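Sep 12, 2023

Lighting sweep, part two

Started late today because the arm wanted a recalibration after Suleiman moved the table (only by a hair, he says, but the hand-eye error disagreed with him). Fixed that before lunch and got on with the thing I've been wanting to do for weeks, the colored light runs.

Quick recap for Nkechi, who missed the last meeting. The Ballus policy was trained almost entirely under plain white light. We know it gets worse when the color shifts, and we've been arguing over whether that's the color itself or the fact that the colored lamps are also dimmer. So the plan is the same table and the same clutter, with brightness matched as well as I can match it using the little meter, and only the hue changing. Four settings: white, amber, blue, magenta. 35 episodes per setting, same start poses every time, seeds in the shared sheet.

Clutter is the "busy" layout we agreed on. Globe up on its three tins, tall container with the scoop in it, big water bottle, comic mug at the front right. I like this layout a lot! The clear plastic is mean to the depth estimate, and the globe takes on whatever color you throw at it, so if the policy is leaning on hue anywhere we ought to catch it there.

White was fine, no surprises. Amber was a bit hesitant near the bottle but okay. Blue I had to stop and restart once (my fault, wrong checkpoint loaded, those episodes are in the trash folder and please leave them there). Then magenta, which is where it got fun. The whole wall goes pink and the tabletop turns a sort of bubblegum, and the arm starts making these big fast swings over the middle of the table before it commits to anything. 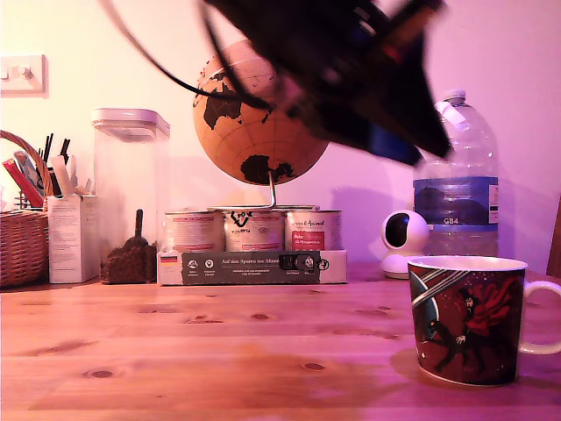 Magenta, first numbers

Of the 35 magenta episodes, 13 failed outright. White had 2. I was expecting a gap but I was thinking more like double, so I went back through the logs to see if something dumb was going on. Brightness readings were close enough between the two settings that I don't believe it's just dimness anymore. Sorry Sarla, I think I win that one - although I'll happily run it again with your meter if you don't trust mine.

What bugs me is the blur. When the gripper moves that fast the frames smear, and a smeared dark gripper is most of what the policy gets to look at for those steps. So maybe magenta makes it unsure, unsure makes it swing, and swinging wrecks the input, and then it's even more unsure. If that's the loop, part of our "color" failure is really a speed failure. I can't separate the two with what I ran today.

Stuff to try

Cap the joint speed and redo magenta. If failures drop a lot, the loop idea has legs. Ladi thinks the cap will upset the action chunking, and she may be right, so do white with the cap too.

Shorter exposure. More noise, less smear. Soon-im had a script for switching this per run, need to ask where it lives now.

Hue jitter in training. Easy to do and we should have done it already. I'd still hold off until the speed thing is sorted, or we'll fix the number without knowing why.

Small things: the cable is swinging out in a wide arc on the fast moves and passes right in front of the globe. Add a second clip near the wrist. Also the Goko logger dropped its timestamps twice during amber, restarted it both times, files patched by hand and marked in the sheet.

Leaving the table set up as is for tomorrow, please don't borrow the mug.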